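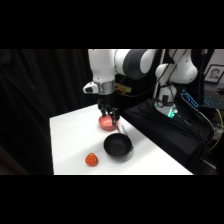

What does a small kitchen need before anything else?
One pan that gets used every day, one bowl that can go from counter to table, and a clear surface to put them on. The rest can wait until you miss it.

Liesl Imhof has sold kitchen goods in Banoncombe long enough to have seen most of them come back. Her secondhand shop on the harbor side of town takes in boxes from people who are moving, downsizing or fed up with their cupboards. The boxes tend to hold the same things: a fondue set, a garlic press, three vegetable peelers, a stack of plates that don't match.

"Frying pans I hardly ever get," she says. "People wear those out. Same with small bowls. They break them or they keep them."

That was the starting point for this piece. We asked four people who cook in small spaces what they reach for and what they have given up, and we asked them to keep it to things they use in an ordinary week.

The pan

Alper Akbulut cooks for two in a rented apartment in Plitport with a two-burner stove. He owned a full set of cookware when he moved in. Within a year he had given away all of it except a frying pan and a saucepan with a lid.

The frying pan is deep, with sides that curve up. He makes eggs in it, fries onions in it, finishes pasta in it and bakes a kind of flatbread in it on weekends. A deep pan holds sauce and keeps oil off the stove, and he says he would not go back to a shallow one.

His advice on buying is short. Pick the pan up by the handle with one hand. If your wrist tips, put it back. Look at how long the handle is, and then think about where it will go when the pan is on your stove and when it is on your counter. A long handle keeps your hand away from the burner, but it takes up as much room as the pan does. Akbulut lays his on a diagonal, handle pointing toward the back, so that he can work in front of it and his daughter can't grab it.

Nonstick coatings get a lot of argument. He has no strong view. He uses a wooden spatula, lets the pan cool before washing it, and replaces it when food starts to catch. He does not put it in the dishwasher.

The bowl

Birsen Yazıcı teaches an evening cooking class in Banoncombe for beginners, many of them students living away from home for the first time. She tells each new group to buy small bowls before they buy knives. Some of them think she is joking.

A small, shallow bowl holds chopped garlic, a beaten egg, a handful of olives, the salt you measured out, or the scraps you are about to throw away. Later it holds soup or yogurt. Yazıcı keeps hers stacked at the back of the counter, within reach of the stove, and takes one down before she has decided what it is for.

She prefers color. In her class each station has bowls of a different shade, so they find their way back to the right place after washing up. At home she uses pink and coral ones for anything sweet and white ones for everything else. It began by accident and it stuck.

"With a deep bowl you can't see what you have," she says. "With a shallow one you look over and you know if there's enough."

Rounded sides matter to her too. Food comes out with a spoon in one sweep, and nothing sits in the corners.

The table

Taner Güneş builds and repairs furniture, and his own kitchen in Troncoso has no counter at all apart from the strip around the sink. He works at a table. It is white, it stands against the wall, and he keeps it as clear as he can.

White was his wife's choice. He wanted oak and lost. He now says that a white top makes him clean more often, since every coffee ring and drop of oil shows, and that it brightens a room whose only window faces a neighbor's wall. He wipes it with warm water and dish soap and dries it with a towel. For turmeric stains he uses a paste of baking soda, left on for a few minutes.

His rule is that whatever is on the table is either in use or about to be. The kettle has a shelf. The bread box has a shelf. The mail goes in the hallway. When he starts cooking, he puts down the pan, one bowl and the food, and that leaves enough room for a cutting board.

The table height is worth checking before you buy. Dining tables are made for sitting, and chopping at one for an hour will hurt your back. Güneş raised his with blocks under the legs. He charges customers $100 for the same job, fitted and painted.

The play kitchen

Berkay Ersoy runs a home daycare in Troncoso, and his kitchen has to do for cooking and for play. The children's corner has a low shelf with real bowls, an old frying pan and a basket of toy food. He bought a miniature cooking set once. The children ignored it and went for the pan from the real kitchen, so he let them have it.

Toy fruit is the favorite, strawberries above all. They get fried, served in a bowl, handed to a visitor and fried again. Ersoy buys pieces too large for a child to swallow and checks them every month for splits. They are washed in a mesh bag in soapy water and laid out on a towel overnight.

Cleaning up is part of the game. Food goes in the basket, bowls get stacked, and the pan hangs on a low hook with its outline painted on the wall behind it. A two-year-old can match the shape. Adults, he says, could use the same trick.

What they gave up

Akbulut let go of a rice cooker. Yazıcı gave up her food processor and misses it every June, when she makes jam. Güneş parted with a knife block. Ersoy says he is still trying to get rid of a waffle iron and will take offers.

Most of it went to Imhof's shop. She put the knife block in the window at $2, and it was still there when we stopped by.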